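The bus to Groltlow left at ten past five and it was already past four. She had not packed. She had, in fact, made soup.

Soup eaten. Bowl in the sink. Bag, where was the bag.

She'd said she would travel light this time, one tote, shoulder strap, done. Her mother's house had everything anyway. Towels, soap, three kinds of toothpaste going hard at the neck. All she needed was the tote and what went in the tote and not to cry on the bus.

The tote was on the hook behind the door. No. The tote was under the coats behind the door. It had a receipt in it from Fitstead, 22 dollars, for something she couldn't remember buying and couldn't now find. A hook? A set of hooks? She put the receipt in her pocket as if she'd need to prove it to somebody.

Four twenty.

She spread the mat on the table, the one with the leaves and the little rust flowers, because her mother had taught her to pack on a cloth. You lay it all out first. You look at it. Then you put half back. It was the kind of rule her mother had for everything, onions, letters, men.

So. Laid out. Blue sweater. Other sweater. The black shoes, no, not on the mat, on the floor. Pills. Phone charger, which was really her neighbor's phone charger. The envelope from the lawyer in Acuña, unopened, thick. A comb.

She put nothing back. She added a second comb.

The house would be sold by November. Her brother had worked that out on the telephone with a calculator going, she could hear the keys. He had a buyer, a couple from Wullilia with a baby and a van, they wanted the garden. They did not want the baskets. He'd said that specially. They've asked can we take down the baskets.

Her mother hung baskets the way other people hung pictures. Wire ones, white, black, one green that had been on a bicycle. Kitchen, bathroom, down the side of the stairs. You could stand anywhere in that house and reach out a hand and there would be a pair of scissors. She'd counted them once, as a kid, sick and home from school. 11 in the kitchen alone. Her mother said that was wrong, count again, and she had, and it was wrong, there was one inside the broom cupboard with nothing in it but string.

And when she got her own place what was the first thing she did. Before the bed. Before curtains.

Four thirty-five. Move.

Toothbrush. She went for the toothbrush and came back with scissors and a roll of tape and stood there. Tape was not a bad idea, for boxes. Would there be boxes? Her brother said he'd get boxes. He had said that about the flowers too.

Tape in. Scissors, okay, in.

She ate a heel of bread over the mat, standing, and it went everywhere. Brushed at it. Missed some.

The thing was she didn't want the furniture. She'd told him so, take it, take the table, take the bed with the posts. She didn't want the plates. He kept asking what do you want then and she kept saying I'll know when I'm there, and he'd sigh, a long one, all the way down the line from Groltlow. It was 271 miles. She felt it in her ear.

But she did know. She'd known since he said the word baskets.

Four forty-four and she had the tote half full and she took everything out again. All of it. Sweaters, combs, the envelope. She folded the sweaters smaller. If you folded them small you could get a basket in on top, one of the flat ones, and maybe another nested in that, and carry a third. A grown woman on a night bus with a wire basket on her lap. Well. There had been worse on that bus. There had been a goose once.

And where would it go, that was the question, when she got it home, she had the white one up already and the black one at the side with hardly a thing in it
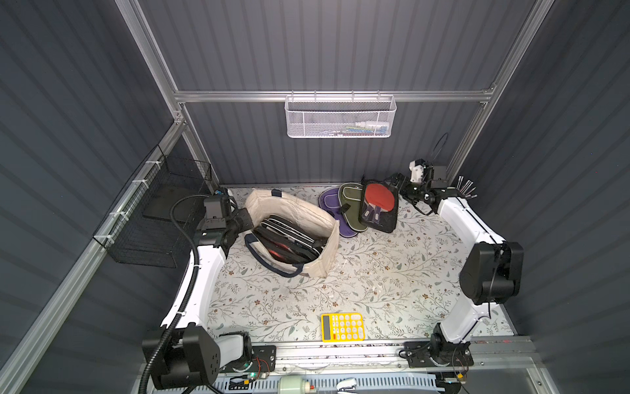 You never fill the side one, you leave it for what you haven't thought of yet. It was her mother's voice, clear as a spoon on a glass, so clear she turned the tap off to hear it better. Put the small things up high where you have to look at them. Bottles, pens. Big things you won't lose. And don't you dare tie it with string, string stretches, I've told you and told you.

I didn't use string, she said, out loud, to the kitchen.

Nothing. The tap dripping. Somebody upstairs dropping a shoe.

Four fifty-one!

Sweaters in. Pills in. Combs, both. She picked up the envelope from Acuña and held it a second, then in it went, down the side, still shut. Coat. Keys. Keys, keys, they were in the coat. Light off. Light back on, shoes, she was in her slippers for godsake.

Stairs two at a time. Street. It had started to rain a little and she'd left the umbrella and she wasnt going back for it.

The driver was already up front with the engine going. She had a 50 and nothing smaller and he looked at it the way they do, then at her, then he took it and started hunting for change in a tin. She sat down behind him with the tote on her knees. It weighed almost nothing. Plenty of room on top.

She was out past the lights before she remembered what the receipt was for. Cable ties. A bag of them, white, the good thick ones. She'd used four.

The rest were in the drawer at home, and her brother would have string.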